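Overgaard Naval Support Station

Overgaard Naval Support Station is a shore facility on the eastern side of Greltau harbor. It provides berthing, fuel, stores and minor repairs to coastal patrol vessels and to visiting ships of partner navies. The station has a permanent staff of 49 and reports to the regional maritime command at Prirnstead.

History

A coaling pier stood on the site before the station was built. The pier was rebuilt in concrete and lengthened to 828 feet, which allowed larger auxiliary ships to come alongside without the help of a tender. Operations at the older depot in Grindard were gradually moved to Overgaard, and the Grindard depot was closed. Commander Vilhjálmur Thygesen oversaw the transfer and became the first commanding officer of the combined station.

Stores and supply

The main storehouse has a floor area of 3,840 square feet. It holds dry provisions, line, spare parts and galley equipment, and issues them to ships on written request. Small items are kept in a separate room on the ground floor.
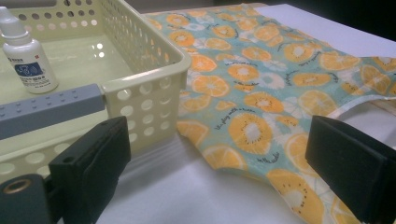 Perforated plastic basket, pale cream-yellow.

Fuel is held in two tanks north of the pier and is delivered by fixed line. Fresh water comes from the Greltau municipal supply under an agreement renewed each August.

Port visits

Visiting ships normally remain for two to four days. Programs are arranged with the harbor authority and may include official calls, joint damage control training and public tours. The largest open day on record drew around 875 visitors.

Command

Thygesen was succeeded by Commander Eyvindur Ravn, who took command on Nov 1, 2019. The commanding officer also serves as naval liaison to the Greltau harbor authority.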